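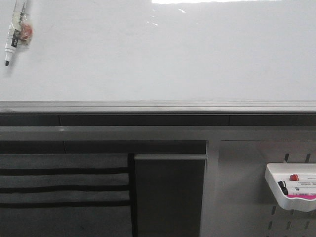 Good Places to Stop: saving, pausing and coming back in a single player game

Speaker notes, talk version. 40 minute slot, 31 minutes of talk, the rest for questions. Check the clicker works from the left side of the stage. Water. Turn the game audio DOWN before the first clip, it is much louder than my voice.

Slide 1. Title

Hi everybody. I make games at Wróbel, we're a small studio, and our last game was Gundari, a long single player adventure about running a ferry on a river that keeps changing course. I'm going to talk about the least glamorous part of it, the part where you stop playing. I love this subject so much. I have been looking forward to boring a room with it for a year.

Ask for hands: who has said "just let me get to a save point" to another human being in the last month? (Wait. Let them laugh. Don't talk over it.)

Slide 2. Tukora

Our first game, Tukora, had save shrines. Little stone huts, lovely music, a candle you lit. We were very proud of the candle. They were spread out by feel, and our feel was terrible, because all of us were playing with cheats on and could warp anywhere.

After release the mail came in. Most of it was kind. A lot of it had the same story in it: dinner was ready, the baby woke up, the bus came, and the next shrine was on the far side of a swamp. So people left the console asleep, and then a system update ran, or somebody else in the house wanted a turn, and the swamp had to be done again.

Read out the short one: "I like your game but my family doesn't." (Pause here.)

That one got printed and taped up over the kettle, and Gundari pretty much starts there.

Slide 3. What a save point is doing

Before anybody says "save anywhere, done, can we go home" – save points do real work. They make a stretch of ground feel dangerous. They give you a breather. In Tukora, people told us that the sound of the candle made their shoulders drop. I don't want to throw that away! I still love a good save room more than most boss fights.

The trouble is that one object is doing two jobs. It's a checkpoint, meaning where you go back to when you fail. And it's a bookmark, meaning where you are when you have to leave. Those can be pulled apart. Plenty of games before ours have pulled them apart, so I'm not claiming anything new, but I will say that the details took us far longer than we planned.

Slide 4. Two words on the wall

In the office we got strict about language. "Checkpoint" for failing, "bookmark" for leaving. If you said "save" in a meeting you had to start the sentence over. Sounds fussy. It cleared up half of our arguments in a week, since it came out that two of us had been fighting about different things entirely.

(Skip the next bit if running late.) The word "autosave" caused the most grief. Our programmer meant writing to disk. Our level designer meant the spinning icon. I meant the moment the player feels safe. Pick your words early.

Slide 5. Clip: quitting in Gundari

PLAY CLIP. Talk over it from the second menu.

So the player is mid-river, there's a storm, passengers on board. They open the menu, pick Leave, and the boat drops anchor. The game writes a bookmark and closes. Next time you load, you're at anchor in the same storm with the same passengers, and nothing moves until you pull the anchor up. Bookmark used, gone. If you sink, you go back to the last dock like always.

The anchor was the best idea in the whole project and it arrived as a joke. We had a plain "Suspend" button for months and testers wouldn't touch it. They didn't trust it. They would sail all the way to a dock to quit, exactly like in Tukora, with a working suspend button right there in the menu! As soon as there was a chain noise and a splash, they believed us.

Point to make slowly: people need to be told in the game's own language that it's okay to go.

Slide 6. Mapping a session

Now the planning side. We took the full route through the game and drew it as one long line, and then we marked every place where a sensible person might want to stop. End of a conversation. Cargo delivered. A new bend in the river opening up. We did all this by hand on a board, and I really do recommend a board over a spreadsheet for this, because you stand back from it and the gaps jump out at you.

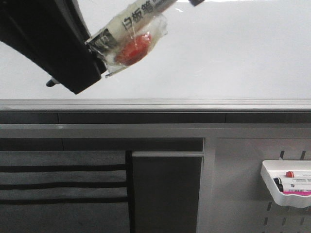

Whiteboard marker (白板笔 on the barrel), with clear plastic film around the lower part.

Our rule was no gap longer than 30 minutes for a slow player. We were nowhere near it on the first pass. The middle chapter, the one set around the port of Plidura, was one unbroken chunk of excitement with people shouting at you the entire time. We thought of that as good pacing. Testers came out of it gray in the face.

Slide 7. Plidura, before and after

Left side is the old chapter. Arrive, get chased, lose the boat, find the boat, get chased again, big auction, fire, leave. Every scene ended by shoving you into the next one.

Right side, same scenes in the same order. We added a night at an inn after you find the boat, and a slow walk up to the auction house. No new story. The inn took one artist a couple of weeks, and I'd say it's now the room I see in the most fan drawings. There's a cat on the stairs.

What surprised me: testers rated the chase scenes as MORE exciting in the new version, and we hadn't changed a frame of them. They'd had a rest. That's all it was.

Drink water here.

Slide 8. Coming back

Half of the subject is stopping and the other half is coming back, and I think coming back gets ignored. Be honest about how grown-ups play. Somebody plays on a weeknight, then work gets busy, then it's three weeks later and they load in and have no clue who this man on the boat is or why they're carrying his ducks.

A quest log doesn't fix it. We had a quest log. "Deliver the ducks." Yes, but why? Am I annoyed at this man? Did I promise something?

So Gundari has the ship's mate. When you pull the anchor after a long break, she talks to you for a few lines. After a short break she says nothing, or just grumbles about the weather. After a long one she'll say something like "You told him we'd make the lock before dark. I still think he's lying about the ducks." Goal, place and mood, in two sentences.

Slide 9. How the mate's lines work

Keep this light, it's the technical slide and the next room over has the proper programming talks.

Each scene carries a short note with what you want, who wants it from you, and one opinion. The writer fills it in while writing the scene, while it's fresh. We tried adding them all at the end on the first chapters and it was miserable, the writer couldn't remember the opinions.

We read the clock on the bookmark and the clock now and pick short, medium or long. If the clock looks wrong (people do change their clocks, hello, farming game fans) we play the medium line and move on.

Every line can be skipped with one button. Please do that. The person who was only gone for lunch is your customer too.

Slide 10. Controls rust

Same problem, but in the hands. You come back and your thumbs have forgotten everything. Show the anchor moment again, muted this time.

See how the water's calm for a bit after the anchor comes up? Even in a storm there's a small lull. Waves can't hurt you while it lasts, and the button prompts fade back in. We never announce it. A few players wrote to say that they always seemed to get lucky after loading, and I was so happy I walked around the block.

Slide 11. What went wrong

Being fair here, don't rush.

The fans of hard games found out they could drop anchor to study a rapid for as long as they liked. We argued over it and left it in. It costs a trip to the menu and a load screen each time, and if you want to do that, enjoy yourself.

The bookmark got corrupted for some players in the launch version when they quit during the auction. That was awful. We now keep the previous bookmark until the new one has been loaded safely. If you write down a single thing from this talk make it that.

And the mate was too chatty at launch. She would remind you of the ducks after every break in a chapter that is mainly ducks. Patched.

Slide 12. Try it on your own game

Tonight, if you've got a build: start anywhere, set a kitchen timer, and when it rings you have to quit. No finishing the room. See what you lose and see how you feel about it. Then leave the build alone for a couple of weeks (harder than it sounds) and load that same save cold.

Better still, hand it to somebody who lives with you and plays games, and ring the bell for dinner. Watch their face. Ours was a very useful face.

Slide 13. Thanks and contact

Leave this one up during questions. The inn picture is the background, so let people look at the cat.

Likely questions

Did it hurt play time? Sessions got shorter, more people reached the ending. Don't give figures from the stage, we never agreed on how to count them.

Would you put the anchor in Tukora now? Yes, and we've started on a patch. Don't promise a date. The candle stays.

What about online games? Different beast, other people are waiting on you. Say that I'd love to hear from anyone working on it, and mean it, go find them at the coffee table afterward.

Can we get the scene note template? Yes, it's one page, linked from the last slide.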